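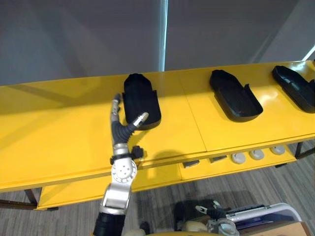

Prasetyo Sumampouw wanted it on record that a tray has a right way up and that any adult left alone with one will find it. We put it on record. We also kept the sheets from the Ondthorpe sessions, which give him less support than he was hoping for.

4.2 Resting positions

The black molded trays used in this part of the work have a raised rim, a recessed floor, and an outline that tapers toward one end. Readers of our earlier draft called the outline a boat or a shoe. Both words survive in our notes, along with "slipper" and, on one sheet, "bathtub for a cat." We say "tray" throughout and ask the cat to be patient.

A flat-bottomed box gives a person very little to decide. It goes down on its bottom and stays there. The Ondthorpe trays are less obliging. A person can set one down with the hollow facing up, turn it over so that the hollow faces the table, or stand it on a side and hope. We logged 904 placements over the course of the sessions. Of these, 490 were made hollow side up, a majority, though a thinner one than Sumampouw had predicted over lunch. Another 76 ended with the tray on its side or on one end. Most of the rest were hollow side down, and a handful were written up in Kartini Wuisan's handwriting and may be anything.

We had assumed that the upended trays were mistakes. Wuisan asked people about them afterward and was told otherwise, at some length. Several had stood the tray up on purpose so they could get a hand around the rim the next time. One had done it to save room on a table that had plenty of room. Another said it looked more finished that way, a view we are unable to code under the present scheme and have filed under "other," where it has company.

Surface mattered more than we had planned for. Ekeck, the site that lent us the room, has a long yellow table with a glossy top, and for the first sessions we used it simply because moving it would have taken four people and an argument. The gloss turned out to be useful in one respect: a black tray on yellow is hard to lose. It was a nuisance in another. People working near the window end complained of glare, and some shifted their trays toward the middle of the table before they did anything else with them. We did not correct for this. We moved the tape marks once and then gave up moving them.

4.3 Spacing and facing

Instructions for the second task ran to one sentence: "Put the trays out so the next person can use them." We were proud of that sentence for two days. Then Vittoria Rizzi pointed out that it told nobody where the next person would be standing, and that half of our argument about facing rested on the answer.

What people did was build a row. The row appeared whether the tray count was high or low and whether or not anyone had mentioned one. Within the row, the gaps were kept surprisingly even by people who had declined the use of a ruler. We had set an upper limit of 1000 mm between neighboring trays, expecting to need it, and it was never tested.

Facing was a different matter. A row could be evenly spaced and still have its members looking off in several directions, like guests at a wedding where the families don't speak. Participants who had handled the trays for longer tended to turn the tapered ends the same way. Newcomers did so about as often as chance would suggest, and then, on seeing a neighbor's row, went back and quietly fixed their own. We have no column for quiet fixing. Hidayah Kusuma has proposed one for the next round.

The turn itself is quick and easy to miss. Picked up off the table, a tray passes through an upright position in which the hollow faces sideways and the eventual facing is still anyone's guess; our coders were told to wait until it was down again before writing. Two coders who did not wait disagreed with each other on nearly everything and later on the subject of lunch.

Figure 4. A tray of the Ondthorpe pattern held upright above floor level beside the yellow table, pointed end uppermost, with its hollow toward the right. Two trays of the same shape lie on the tabletop, one behind the other. 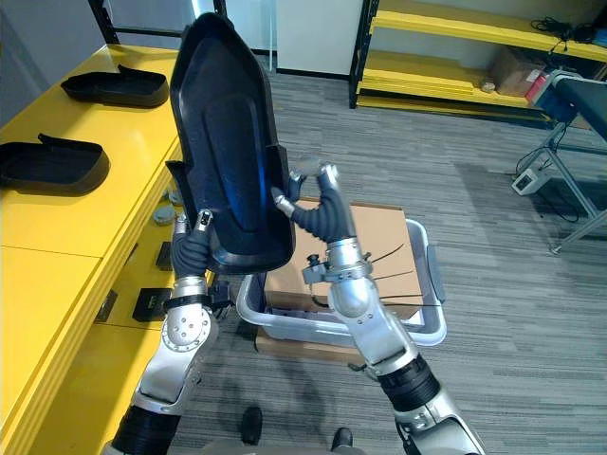
4.4 What the naming did

Rohani Mandagi reread the sheets in February with a different question in mind. She sorted them by the word each person had used for the object before touching it, and the words lined up with the placements better than length of practice did. People who said "boat" put it down hollow side up, as one would with a boat one hoped to sit in. People who said "shoe" were more likely to fuss with the facing. The single "lid" turned every one of them over and could not be talked out of it.

We report this with some reluctance. The sorting was done after the fact, the groups are uneven, and the coding scheme borrowed from the Keltel exercise was drawn up for square things. A repeat with the words collected at the end of the session would help, and Rizzi has written one. Sumampouw maintains that the "lid" participant should be excluded. The sheets are kept in the folder marked Tables, second shelf, and the tape marks are still on the yellow one.

Last updated: February
3 comments | 11 shares
Contact | © Kusuma Working Papers | Back to top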